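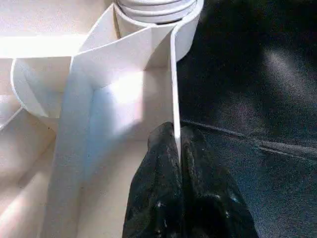
Tekeck Opens Second Round of Two-Arm Task Recordings at Plerkton Site

17 April 2026
By the Tekeck press office

PLERKTON – Tekeck has begun the second round of recordings for Poltomex, its program to teach two-armed robots ordinary household and workshop jobs by example. The first round closed in February with 1389 recordings accepted. The new round will run for 10 weeks and concentrates on furniture parts, paper goods and other light objects that are hard to hold in one hand.

In Poltomex, an operator guides a pair of robot arms through a job from beginning to end. The movements of both arms are saved together with the video from the cameras, and each recording becomes one example for the learning system. The system is then trained on many such examples of the same job, started from different positions and done by different operators.

Furniture was chosen because customers asked for it. Tekeck's earlier work dealt mostly with boxes and bottles, which keep their shape and can usually be picked up from any side. A stool has legs that get in the way of the arms and a seat too wide for a gripper to close around. The robot has to decide where to take hold, and the two arms have to stay out of each other's path while they do it.
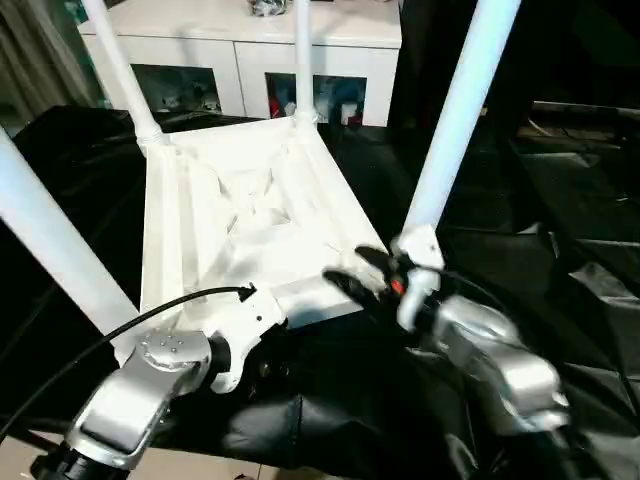
A white plastic stool, legs up, between the two arms. The right arm carries a multi-fingered hand.

Jobs in the new round are grouped in nine families. They include turning an object over, bringing two parts together, holding one part steady with one arm while the other arm works, and pulling a length of material from a roll. Each family has a written sheet that tells the operator where the job starts and when it counts as finished. What happens in between is left to the operator. Tekeck found in the first round that sheets with too many steps led to recordings that all looked alike, and a system trained on them did poorly as soon as an object was moved a little to one side.

Paper and tape are new to the program. A strip of paper bends when it is pinched and twists when it is pulled, and the part the gripper is holding is often hidden from a camera placed higher up. For this family, the view from the camera near the gripper is saved alongside the wider view, and both are used in training. Recordings in which either view is missing are set aside and are not counted toward the total.

Tekeck also keeps recordings in which the job goes wrong. A dropped part or a missed grip is marked as such and stored separately, along with a note of the point at which the trouble began. If the operator recovers and finishes the job, the whole recording is kept in one piece. The company expects that roughly 9 percent of the material from this round will be of that kind. These examples are used to train the system to notice a bad grip early and try again.

Fast movements are kept as well, including stretches where the video is blurred. In the first round the company removed blurred video by hand before training. The work took a great deal of time, and the trained system then behaved badly whenever its own cameras moved quickly. Blurred stretches now stay in, as long as the arm positions were saved correctly.
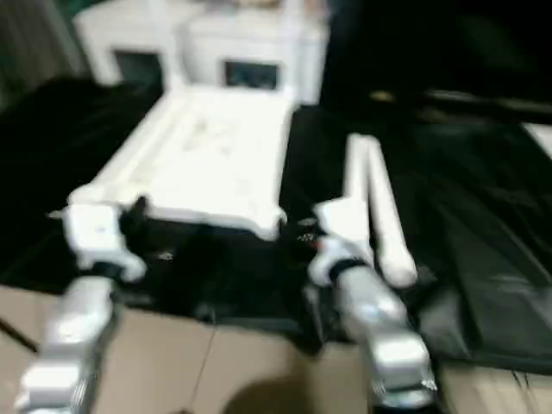

Both arms at the draped work table during Poltomex recording in Plerkton. Video with heavy motion blur is now kept for training.

Checking is done by Sýkora, which has worked with Tekeck since the start of the program. Sýkora goes through each recording after it is made, confirms that the video and the arm positions line up in time, and writes a short plain-language line saying what was done. Those lines are used in training too, so that the finished system can be given a job in words. A recording that fails the check goes back to Plerkton with the reason and may be made again.

Under the terms of the program, operators work in turns and change jobs during each turn. This keeps any one person's habits from filling up a whole family of jobs. Operators are also asked to change the starting position of the objects between recordings – by turning them, moving them along the table, or swapping which arm goes first.

The first trained version based on both rounds is planned for testing after the current round closes. Testing will use objects that do not appear in the recordings, among them stools and trays of different sizes. Tekeck will report results by family, including the families where the system does not yet do the job reliably. No date has been set for use outside the Plerkton site.

Part of the Poltomex collection will be offered to universities and other research groups for non-commercial use. The package will contain video, arm positions and the written lines from Sýkora, with the marked failures in a folder of their own. Groups that received material from the first round do not need to apply again.

About Tekeck

Tekeck develops control and training software for two-armed robots. Its recording site is in Plerkton, where the Poltomex program has been based from the beginning.

About Sýkora

Sýkora checks and labels video and motion recordings for companies that build learning systems.

Press questions and requests for access to the Poltomex collection can be sent to the Tekeck press office in Plerkton. Research groups should state which job families they are interested in and whether they need the video at full size.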